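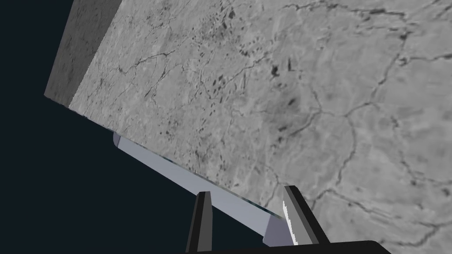
Stivero workshop team, data and equipment planning

Shared resources > Robotics > Data cards

Tagged: Planning & Purchasing

# Lornham Tabletop Set: data card and buying notes

Welcome, and thank you for reading the card before downloading anything! We put this set together at Stivero while we were working out what to spend on a first gripper arm for the Lornham workshop, and it has grown into something other small teams may find handy when they sit down with their own budgets.

## What is in it

There are 462 simulated episodes, all rendered from a view close to the gripper. The surroundings vary a good deal, from plain stone-patterned surfaces with a single bar beside the fingers to much busier arrangements. Every episode comes with its camera frames, the joint positions and a short text file of settings. Nothing in the set was recorded on real hardware, so please don't treat it as evidence of how a particular arm will behave on your bench.

## Why we simulated before buying

We had 4000 pounds for the whole project, and it is surprisingly easy to spend all of that on the arm and then find you have nowhere to bolt it. Running the work in simulation first let us argue (cheerfully, for the most part) over finger width, reach and camera position while changes were still free.

Our split ended up like this:

- 2000 for the arm and gripper, bought second-hand through Prorkum
- The rest for a bench, a guard, a camera, spare fingers and a small sum held back for repairs

If I were doing it again I would hold back more for the repairs. Fingers wear, cables snag, and delivery on a heavy bench costs more than you'd like to think.

## Busier scenes

The cluttered episodes were the most useful for choosing a camera. With a green board just past the fingertips, a white bowl up in the corner and a Spalding basketball below it, you soon see how much of the view is taken up before the gripper has reached for anything. We had pencilled in one camera and went back to the budget to price a second, mounted off to the side. 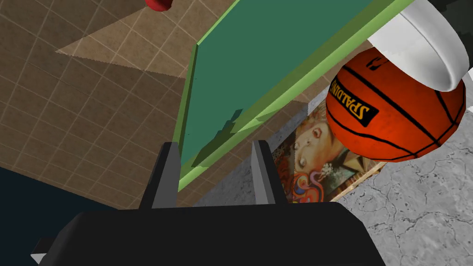 ## Getting started

1. Unpack the archive into a folder called `lornham`.
2. Open `settings.txt` and check that the units are in millimetres.
3. Try the 72 episodes in `starter` before fetching the full set.
4. Copy `budget.csv` and put in your own prices, including delivery and tax.

## Known gaps

Friction values are guesses, and the lighting is kinder than our workshop's. The Dufour bench listed in `budget.csv` was priced in April, so do ask for a fresh quote.

Last updated: April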